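Friday, bench notes

Kairys box, still hunting the random restarts. Ran the memory test overnight, 19 passes, no errors, so I'm dropping the RAM theory. The log from the Molteo supply tester shows the 12 V line sagging under load, down for 3 seconds at a stretch, then back. Restarts line up with two of the dips but not the third.

Swapped in the supply from the Lisum machine at 10:15. No restart by lunch. Want a full run before I believe it. Set the load script to 60 minutes on, 10 off, logging to file 588.

Inside of the desktop case:

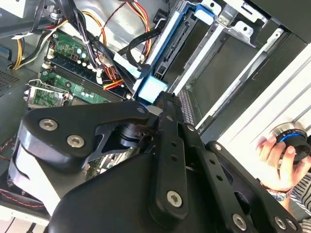
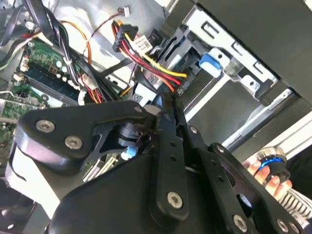 Old supply is on the shelf with tape on it, please don't put it back in anything. If the run is clean on Monday I'll order a replacement and return the Lisum one. Still need to copy the tester settings to the Wikis page. Fan noise is a separate problem, leaving it.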